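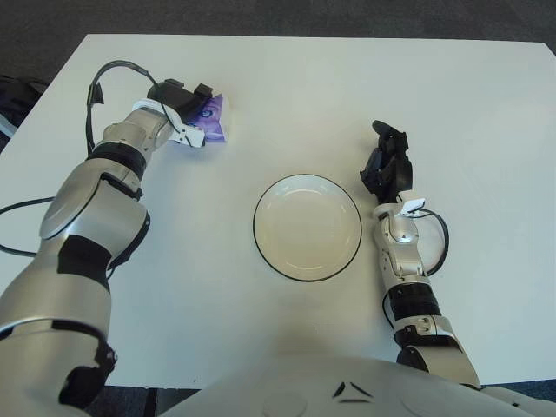
By Kiran Shukla
Safety and Workplace, May issue

The Skurasetti office park changed the way people get into its buildings this spring, and tenants are still sorting out what that means for them. The side doors on Buildings 2 and 5 no longer open from the outside. Everyone comes in through the front lobby, shows a badge and, if they don't have one, signs in at the desk and waits for someone to come down.

Ingvar Ladefoged, who manages the property for Stuvov, said the owners had been talking about it for more than a year. Two things moved it along. One was a break-in at a ground-floor suite last fall, when a person walked in behind an employee at a side door and left with three laptops. The other was the insurance renewal, which asked for a written visitor policy. The park didn't have one.

"We had a sheet of paper on a clipboard," Ladefoged said. "People wrote whatever they wanted on it."

The new system covers 812 badge holders across 43 tenant businesses. Badges work from 6 a.m. to 8 p.m. by default, and a tenant can ask for longer hours for any employee by filling out a one-page form. The old metal keys to the lobby doors stopped working when the locks were replaced. Keys to individual suites have not changed.

Reaction has been mixed. Pramila Sachdeva runs a bookkeeping practice on the second floor of Building 2 and said most of her clients don't mind the sign-in. A few of the older ones have been confused by the touch screen, so she now meets them in the lobby. During tax season that meant a lot of trips down the stairs.

"I would have liked it to start in May and not in March," she said.

Narendra Jaiswal, whose dental supply business gets several deliveries a day, has had more trouble. Drivers used to come to the side door and ring a bell. Now they park in front, where there are only two short-term spaces, and some have left without making the drop. Stuvov has agreed to put an intercom at the loading area behind Building 5. Ladefoged said the part is on order and he did not want to promise a week.

Employees at several companies also raised the question of drills. Under the lease, the park runs one fire drill a year. It has never run any other kind. Stuvov has hired Dwivedi, a training firm, to hold sessions on what to do if someone threatening gets into a building. The sessions last an hour and are talk only. There will be no role-playing, no loud noises and no surprise drills.

That was a deliberate choice, according to Narendra Sachdeva, the Dwivedi trainer who will lead them. He said he used to run drills with actors and stopped after seeing how people left the room.

"Some of them didn't sleep that night," he said. "They remembered being scared. They didn't remember where the exits were."

His sessions now cover how to find the two nearest ways out of any room, how to lock or block a door, what to tell a dispatcher, and how to report a worry about a coworker or former coworker before it becomes an emergency. He said the last part gets the most questions. People want to know if a report will have their name on it. At this park it goes to the tenant's own manager first, and the name stays off anything sent to Stuvov.

Attendance is up to each employer. Pramila Sachdeva, who is not related to the trainer, plans to close her office for the hour so that everyone can go. Jaiswal will send his staff in two groups.

The cost of the locks, badges and training will be spread over the common-area charges beginning with the next billing cycle. Tenants should have received a letter with their share. The lobby software comes from Prutodlow, and visitor records are deleted after 43 days unless there is an open incident report.

Lost badges should be reported to the front desk right away so they can be turned off. The first replacement is free. After that, each one is billed to the tenant.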